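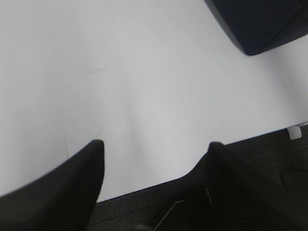 Keep the Tuesday Clinic Open

By Brodie Treloar

My mother used to say that you can tell how a town feels about its people by how far they have to go for a shot in the arm, and I have been thinking of her a good deal since the health district let it be known that the Tuesday evening vaccination clinic in Pelleo will close at the end of August.

I should say up front that I am fond of the place. I have had my flu shot there five years running, and I took my grandson for his school boosters there last fall, when he was so nervous he hummed all the way through it (the nurse hummed along, bless her). So I'm hardly neutral. But I have read the district's notice twice now, slowly, with a cup of coffee each time, and I still think they have it wrong.

The notice says the clinic gave 191 shots over the spring, and that this is too few to pay for the staff and the room. Folks who still want a shot are told to use the main clinic in Ferkura, which keeps weekday hours and has plenty of open appointments. I don't doubt a word of that. It has plenty of open appointments because it shuts at 4:30 and it's 13 miles up the road, and the bus there runs 2 times a day.

If you have a car and a boss who doesn't mind, that's a small bother. If you pack fish at the Flalledura plant, where the day shift lets out at five, it means giving up half a day's pay to get your child a measles shot. Plenty of good parents will put it off a week, and then a month, and then school has started and there's a letter home.

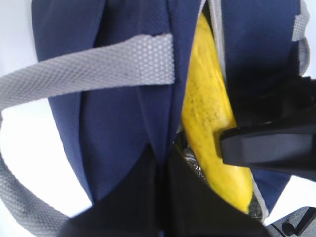 A navy backpack with a gray webbing strap.

Laurențiu Toma, who ran the evening clinic for its first few years and is now happily retired with his tomatoes, told me he never worried much about the slow nights. "Some evenings I had time to sit down with people," he said. "They had questions, and they'd been saving them up." I think about that when I hear the word "underused." A grandmother who spends a quarter of an hour asking about shingles counts as one shot in the spring total, or as none at all if she goes home to think it over.

Now, I do understand that money is tight, and I would never want the district to take it from the home nursing visits, which kept my neighbor on Esteban Street out of the hospital all winter. If every Tuesday is too much, then open every other Tuesday. Ask the plant whether it would lend its break room. Try the library, which is already lit and heated until eight. Any of those would be worth a season's trial before we lock the door.

The district is taking written comments at its front desk until the middle of the month. I've sent mine in, and it ran to three pages, as anyone who knows me will have guessed. Yours can be a good deal shorter. Just tell them what time you get off work and how you'd get to Ferkura.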